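Search notebook

22 June 2022, Gromunham bench, drive swap demos

Started late. Target for this set is 550 episodes, teleop only, no scripted ones. Tower on its side, panel off, fixture plate to the left as before.

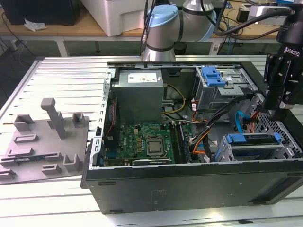
DATA COLLECTION / PC DISASSEMBLY

Episodes go in the Hurkon folder, not Wuratico!! Feb batch got mixed and it took ages to sort. Total on disk before today 2,979.
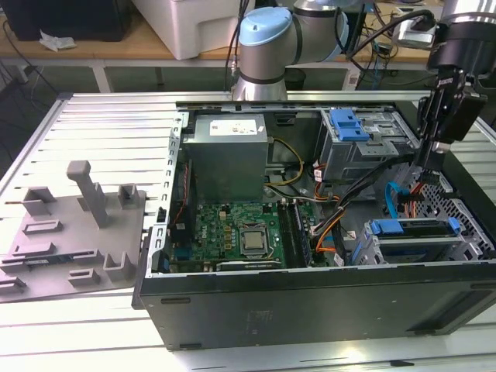 Gripper over the drive cage, small board in the tray.

Label start and end by hand for now, auto segmenter misses the grasp. Keep failed tries, tag them "f". Vary start pose more than last time, policy is overfiting to one approach angle.

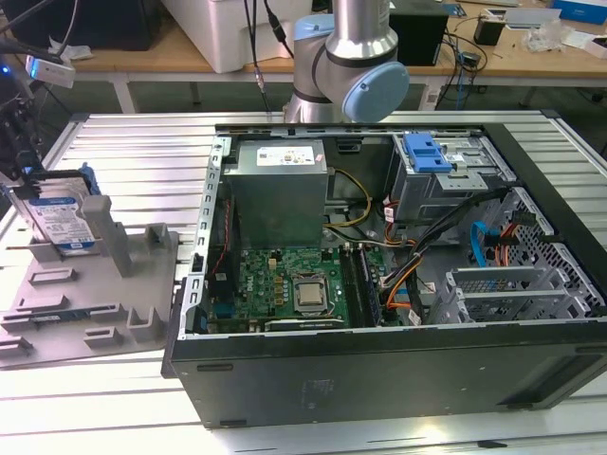

Drive upright in fixture, blue caddy.

Wrist view: check exposure befor each block, metal blows out.
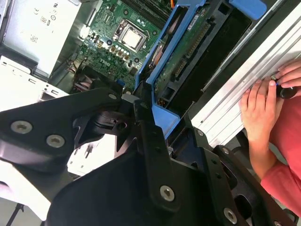
Wrist cam, blue carrier and board.

To do: resync clocks, recheck episode 900 onwards.

Last updated 22:40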